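Ticket 518: Desk lamp (blue, gooseneck) flickers and shade sinks down
Status: Open, waiting for part
Category: Furniture and lighting
Location: Girmont building, second floor, white tables
Priority: Low

Problem as reported

The blue lamp goes off for a moment and comes on again. It happens mostly when a person moves the shade. Also the neck does not hold its position. You put the shade high and after one hour it is lower. I have the second problem since April and the first one only since last week.

The lamp is the small Clirkex model with the round base. Inventory label 289 was under the base, but the label is now loose and I keep it in the drawer.

What I checked first

1. Wall outlet. I connected a phone charger to the same outlet and it charged normally for a full afternoon. The outlet is good.

2. Bulb. I took it out when it was cold, cleaned the contact with a dry cloth and put it back. No change. Then I tried the bulb from the lamp in the copy room. Also no change, so I put both bulbs back in their own lamps.

3. Switch on the base. It clicks well and does not feel soft. I pressed it 93 times while watching the light (yes, I counted) and it failed only two times, both when my sleeve was touching the neck.
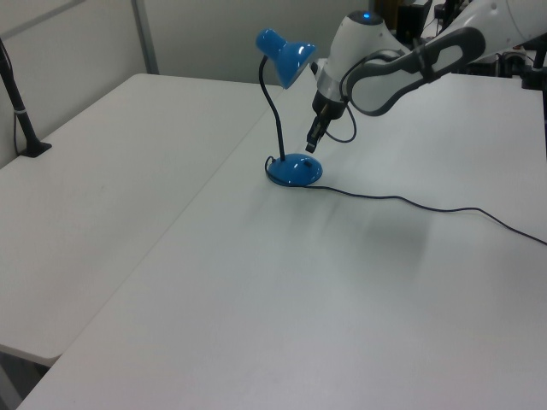
Lamp 289 at its place on the white table, cord going off to the right.

4. Cord. I followed it with my fingers from the base to the plug. I did not find a cut or a hard place. When I bend it close to the base, the light stays on. When I bend the neck near the shade, the light goes off. For this reason I think the bad contact is in the neck or in the head, and the cord is fine.

5. Neck. I looked for a screw to make it tighter, but I did not find one. The Dosdale shop told me by phone that this neck cannot be adjusted, it can only be changed as one piece. 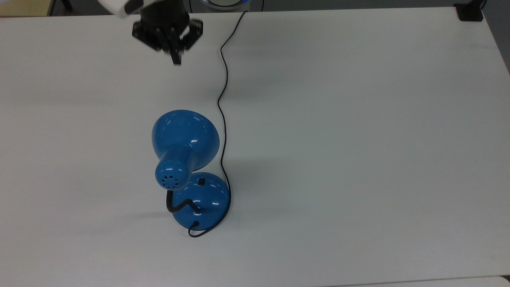
Page last changed: Tuesday, 4:40 pm

Added after the call with the shop: they asked where the ventilation holes are and if they are free of dust. The holes are in a ring on the end cap of the lamp housing, behind the shade. I cleaned them with a soft brush, with the plug out. A little dust came out. The lamp flickers the same as before, so please do not close the ticket for this.

They also asked how the cord lies. It goes loosely over the table and down at the far edge. I asked the people who use this table not to pull the lamp by the cord when they want it closer.

Part needed: one gooseneck with inner wire, black. The shop has it under order number 700. Coetzee, our usual supplier, does not carry it, I asked them too.

Until the part comes: please leave the lamp unplugged and do not try to repair the neck with tape. If you need light at this table, take the lamp from the copy room and write it on the list at the door.

Next step: I call Dosdale again for the delivery day and write it in this ticket.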